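Notebook | Protocols | Equipment | Roster | Log out

April, 7:40 a.m.
Entered by Bo-ram Noh

Grip strength and bat handle load, return-to-hitting group, second block.

Carried over from the last entry: the dynamometer was reading high on the left channel. Swapped the cable with the spare and the offset followed the cable, so the cable is out of service. Tagged it and put it in the bottom drawer. Rezeroed both channels before the first hitter.

Subject today is Eskil Westerberg, outfielder, hamate excision on the bottom hand, cleared by Oda Haugland for tee work only. No live pitching until she signs the next sheet. Warm-up as per protocol, then max grip at neutral wrist, max grip at ulnar deviation, then tee swings with the instrumented handle.

Neutral wrist numbers were fine and repeatable. Ulnar deviation was not. First squeeze was low, second was lower, third came back up. He reported tenderness at the heel of the hand on the second one and none on the third. I would not read much into it. Grip position on the dynamometer was not controlled well enough – he rolled his hand between attempts and I did not mark the handle. Marked it afterward with tape. Same mark to be used for everybody from now on.

Tee swings: 12, in 2 sets, rest between sets timed with the wall clock. Handle sampled at 300 Hz. The peak on the knob-side pad comes just before contact, same as in the first block, then a second smaller peak in the follow-through. The second peak is the one Oda cares about, as it lands on the surgical site. With the Trestley knob (flared) it was smaller than with the standard knob. One hitter, one session, so this goes down as an observation only.

Swing 5 has a dropout on the knob pad. Loose connector at the handle end, reseated, no dropouts after that. Keep swing 5 in the raw file and leave it out of the averages.
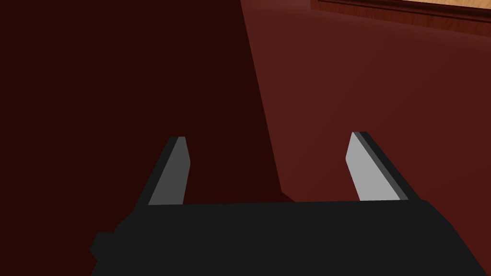 Filtering: I used the same low-pass settings as Vilgot used in the first block so the two can be compared. He thinks the cutoff is too low and is shaving the contact peak. He may be right. Vilgot to rerun one file at both settings before we process the rest, and write the result here and not in email.

Batting gloves. Eskil wore his own pair, with a padded palm on the bottom hand. First block was done bare-handed. I missed this until the second set and let him finish the same way for consistency. It means today's absolute pad values can't go next to the earlier ones. The knob comparison still holds within the session.

To do:
- order replacement cable, plus one spare
- add glove yes/no to the intake sheet
- Lovisa Hovland wants the raw files on the shared drive under Larkulska, old folder is read-only now
- ask Oda if ulnar deviation can move to the end of the session
- recheck zero on the left channel before the next hitter

Handle wiped down, charging on the bench. Left channel zero at close was still good.

Questions about this log: see Bo-ram or Lovisa in the hitting lab | Back to top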